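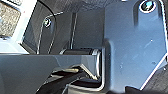

August 22, 2024. Workshop notebook, Hason bench

Okay, finally got a decent stretch on the blue panel today. Wenche had been after me to look at it before the October handover, and I kept finding other things to do (the Venach hinges, mostly, and then the Venach hinges again). So this is me catching up, and apologies to Larasati if I repeat anything from her page.

The big bolt first, the one up in the rounded lobe. Head is still nearly black and the pale metal rim round the hole shows up nicely against the paint, so I left that one alone. I put the wrench on it just to feel whether it would move and it didn't want to. Good! The smaller one back in the recess, on the dark gray bracket, is the one I don't love. It gave me maybe an eighth of a turn before it went snug. Segundo says he did it up himself last time and I believe him, so either it's creeping or we have two different ideas of snug. I've put a paint-pen tick on my list to check it again at 40 hours.

Then the little black roller down at the bottom of the recess. Or bushing, Wahyudi and I went back and forth on what to call it and the parts sheet from Pattinasarany is no help at all, it just says "item 2943" with no drawing. I turned it with a fingertip and it moves freely, a bit of drag toward the right-hand end where it meets the fold of the panel. Not enough to pull it apart over. If somebody has the old Devalero catalog, please leave it on my bench, I'd love to know what the spare is meant to look like before I need one.

Paint: a few tiny pale specks on the lower part of the panel. I went over them with a dry cloth and a couple wiped off, the rest I think are in the finish. Consuelo wants to touch them up and I'd rather wait until the panel has to come off anyway, because masking that stepped edge at the lower right is a miserable job and I did it last time.

To do:
- recheck small bracket bolt
- ask Pattinasarany what 2943 is
- find out who has my good flashlight
- 2 more cloths from the store, the ones in the drawer are all greasy

Left the tray on the shelf by the door with the wrench in it.

3 comments
Share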